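Lirngate council: parking budget talks, round three

mollel_m
Jun 11, 2023
So the two groups came out of the budget meeting and both used the word "constructive". Last time they were constructive was February and we lost the evening bus. Anyone hear what was agreed?

PestgateParent
Nothing agreed. Cllr Virág wants the permit at 62 pounds a year, Cllr Asadi wants it frozen, and they've promised to keep talking until one of them retires.

duseo_dave
Unfair on Asadi. She offered to meet him halfway if the 900 residents on the waiting list got an answer first. He said he'd reflect on it — he reflects on a lot of things.

PestgateParent
She offered that after she'd voted against clearing the list. I was in the gallery. I had a cushion and everything.

tlapale_x
I couldn't get to the meeting so I listened from the spare room with the sound up. Spent 26 minutes on whether the minutes of the previous minutes were accurate.

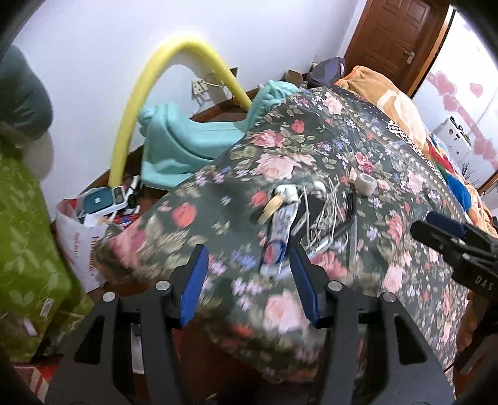
Spare room, floral bedspread, item four on the agenda

duseo_dave
Lovely roses. More colour than the whole finance report.

mollel_m
Can we stick to the permits? If it goes to a full vote Virág needs the independents, and Forough Amini told the Pestgate meeting she won't back any rise without the bus coming back.

wibisono_road
She'll back it. She always does, she just likes to be asked twice.

mollel_m
She voted against the leisure centre sale and against the new bins. That's twice she's been asked and twice she's said no.

wibisono_road
The bins don't count. Everyone voted against the bins.

PestgateParent
We still got the bins.

tlapale_x
There's a petition at the Duseo library, 120 names when I signed. One of them is Virág's, unless there's another Ottó.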